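About Skiltov

Control stations, push buttons, selector switches, e-stops. That's us. Started in a single garage bay on Dokance Road, now 26 people and a proper loading dock.

We supply and rebuild operator controls for sawmills, grain handlers, car washes, anyone with a machine that needs a green button and a red one. Send us the old box, we'll match the layout. Colour, spacing, legends, the lot. If the original part is long gone we'll find one that fits the same hole — usually within 3 days.

Small orders welcome. One contact block or 100, same price list, same people on the phone. There are 511 part numbers in the catalogue and we're adding to it, so if you dont see it, ask.

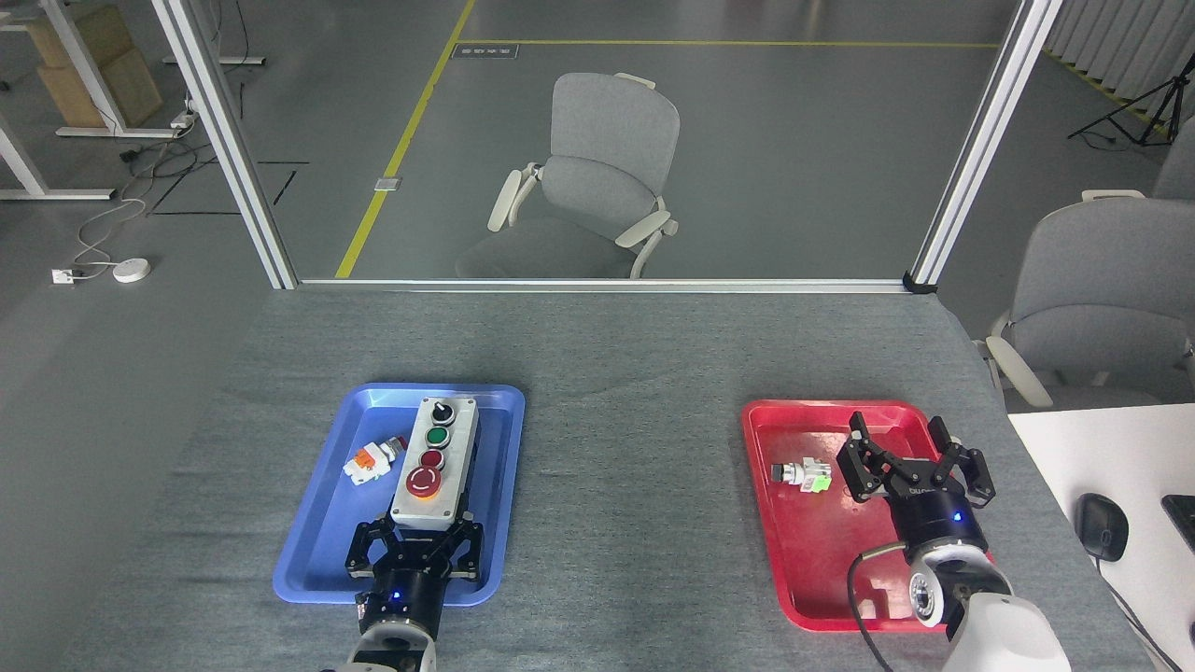 Loose switches and enclosures can be ordered seperately. Custom engraving is done by Sarpong, two doors down, allow an extra week in November.

Trade accounts: form's on the Piten portal, or grab one at the counter. Open at 7, closed by 4. Parking at the back — mind the forklift.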